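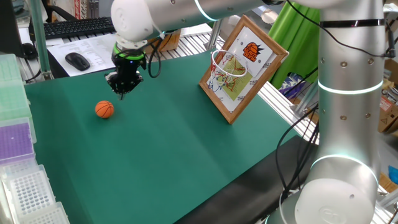
My tape boxes stayed under the bed for a long time, and in the end it was my back that decided. I was pulling out a suitcase, the boxes came with it, one of them opened, and 37 cassettes went over the floor. So I sat down between them and did not go on with the packing that evening.

For readers who came later: before I moved here I played records in a bar called Gorton, every second week, from nine in the evening until the owner was tired. It was not a club. It had one room, a long counter and a fan that made a noise in the same key as many soul records. Pichit Nilsuwan had the other weeks. He played faster than me and people danced more for him, I must admit this. When we both played on one night, we called it Dronis, a word that Pichit found on a box of screws and liked the sound of.

Almost every one of those nights I recorded on cassette, from the second output of the mixer. I wrote the names of the first songs on the paper and then I forgot to write the rest, because you cannot write and mix at the same time. At least I cannot. So now I have tapes where the paper says "Side A: slow, slow, the one with flute" and that is all my help.

I decided to put them on the computer. I thought it would be one weekend. I began in September and I am still doing it, so you can see how good I am at planning.

The first problem was the player. My old deck turned, but the sound was like somebody singing under a blanket. I cleaned the heads with alcohol and cotton sticks and it became better, maybe like somebody singing in the next room. Then I learned about azimuth. This is the angle of the head against the tape, and there is a very small screw for it. If the tape was recorded on a machine with a slightly different angle, you lose the high sounds. You turn the screw a little while the tape is playing, and suddenly the cymbals come back. I turned it the wrong way first, of course. When it was right I called my wife from the kitchen to hear a hi-hat. She listened and said it was a very nice hi-hat.

After that I made a rule that I turn the screw for every tape and not only once. It takes time, but the tapes were not made on the same machine. Pichit had his own deck and all his recordings lean in the other direction. I also set the recording level lower than I wanted. The bar was quiet at nine and very loud at midnight, and I never touched the level during the night, so the second side of nearly everything is twice as strong as the first. If I set it by the beginning, the end is only noise.

Some things I had forgotten completely. I used to talk on the microphone! I was sure I never did this. On one tape I announce that a gray car is blocking the gate, in a very serious voice, over the introduction of a beautiful ballad, and I sound about fifteen years old. On another one the needle jumps and you hear people cheer, and then I start the same song again from the beginning and they sing it louder than the first time. I played that part four times for myself.

There is also one tape that is not mine. It has Jirayu Rojanasak playing guitar alone before the bar opened, only to test the cables I think, and he does not know that the deck is running. It is 50 minutes. He makes mistakes, he stops, he says something to the person who is washing glasses, he begins again. I wrote to him and asked if he wanted it or if I should erase it. He answered with one line, that I should send it and not listen. It was too late for the second part.

The list of songs is what takes my evenings now. So far I have the names of 124 tracks, and there must be many more that I only know as a feeling. The phone application recognizes the famous ones. It does not recognize anything that Pichit bought from the shop on Intarasuk Road, where the records came without covers and the man sold them by weight. For these I hum to friends. If you lived near there and you remember a song with a woman counting in what could be Portuguese and then a trumpet that is too high, please write to me.

I will put the first two nights here for download when I have cut out the silence at the ends. I keep the tape noise inside. I tried the program that removes it and it also removed the fan, and without the fan it did not sound like Gorton to me. The files will be big, up to 2 gigabytes for a whole night if you choose the better quality, so I will make a small version too for the people with slow internet, like my mother.

I still need to find a second deck, as a spare, before the belt in this one goes. There is one for sale in Comley, from a man who writes that it is "working when last used" and does not answer when that was. I will probably drive there anyway.

Comments

tapehead_lou
Please do keep the noise in! Check the belt before you pay the Comley guy. Old ones turn into black goo and it gets on everything. Ask him to play something for you over the phone.

Pichit N.
I did not play faster than you. You played slower than everybody. Also the box was nails, not screws.

Marisa
Could the trumpet song be on a compilation with a yellow label? My uncle had one like it. I will look when I visit him, but no promises, he has moved house since.

Author reply
Marisa, yes, I think the label was yellow! Please look. Pichit, I have the box in my memory very clearly and it was screws.

garethw
What are you recording into? I get a hum on the left channel with mine and I've swapped every cable I own.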